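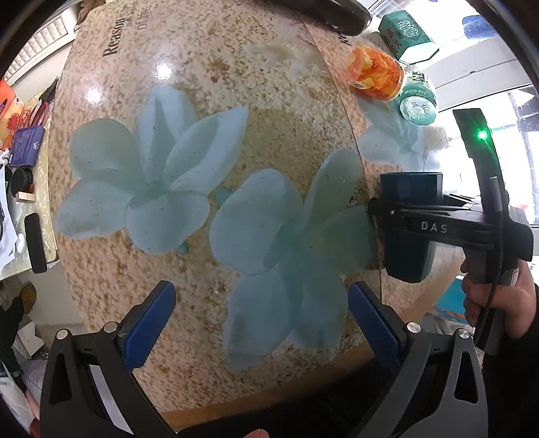

Skernau Hand-Held Gripper, Pair

Order no. 3022
In stock, ships in May

The Skernau pair is made for teams who collect examples of hand work for a learning system. One person holds a gripper in each hand and does the task at a normal table, with normal things: cups, drink cans, boxes. No robot is needed in the room. The recording is later used to train the arm.

Finger pads

The pads are blue and textured, and they are a wearing part. Please change them when the texture becomes smooth, because a slipping cup gives a bad example. Spare pads are order no. 722. Pads from the older Fellholm model do not fit.

Camera

The wide lens sees both jaws and a large part of the table. Straight edges look bent in the recording - this is normal, and the Grinudus software corrects it with the calibration file of your unit. Shiny tabletops and bright windows are allowed. We even recommend to record some sessions with them, if your robot will later work in such a room.

Cable

Lead the cable down along the handle and fix it with the clip. Leave enough slack for the wrist to turn.

What is in the box

Left and right gripper
Two cables with clips
One set of finger pads, mounted
Calibration card
Printed guide, 30 pages

Please note

Recordings made with the Prydderch mount can be put in the same project, but mark them as a separate device. The hard case is order no. 1423 and must be ordered extra. For a quantity price, write to us before you order and tell us how many stations you want to equip.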